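How to Wash and Sort Plastic Packaging Before Recycling Day

When I moved to this country I did not know how to recycle plastic properly. In my old town everything went in one bag. So I learned it slowly, with some mistakes, and now I write it down for other people who are new or who want a simple method for their kitchen.

What you need

A sink or a basin, a little dish soap, an old brush, one towel and 2 containers for sorting. I use the Fuchs brush with the short handle, but any brush is fine.

Step 1. Read your local list

Every council has its own rules, and they can be very different even between neighbours. Ours, in Matstead, takes bottles, tubs and clear trays, but no soft bags and no foam. Find the list for your address and put it on the fridge. Please do this first. I washed foam cups for 7 weeks before I read that they belong in the rubbish.

Step 2. Empty and scrape

Take out all the food with a spoon. Absorbent pads from meat trays must come out too, and they go in the garbage. Peel off the thin plastic film from the top if it comes away easily.

Step 3. Rinse, do not polish

Use the water that is left after you wash the dishes. It is warm and still has some soap in it. Yoghurt and sauce need the brush. For oil or peanut butter, leave the tub to soak for 12 minutes and then wipe it. A small stain of colour from tomato sauce is not a problem.

Step 4. Let it dry

Put the pieces upside down on the towel. I wash after dinner and sort in the morning. If you close wet plastic in a bin with a lid, it will smell very soon, especially in summer.

Step 5. Sort by shape

Bottles go in the first container, with the lids on if your council allows it. Flat and clear pieces go in the second. Keep them loose and do not push one tray inside another, as the sorting centre may then treat them as one piece.
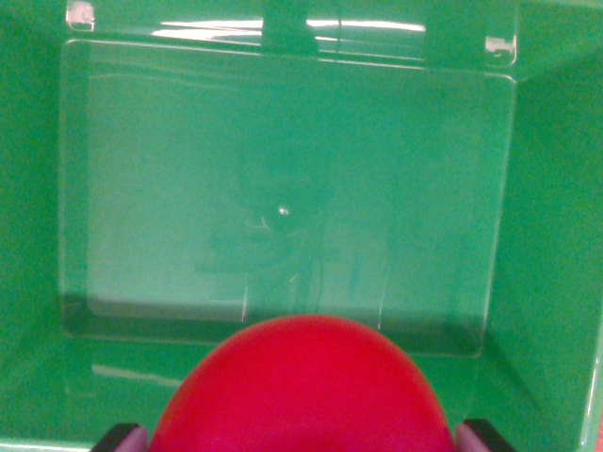 Should I remove the paper label from a clear tray?
Leave it on if it is stuck well. A label that is already loose can be pulled off and put with the paper.

Step 6. Take it out

Our truck comes on Wednesday, so I carry everything down the evening before. Larger plastic things, such as a broken storage box, I take to the depot at Iroreo. Ask at the gate which container is the right one, the signs there are old.

Contact | © Bristent Home Pages | Back to top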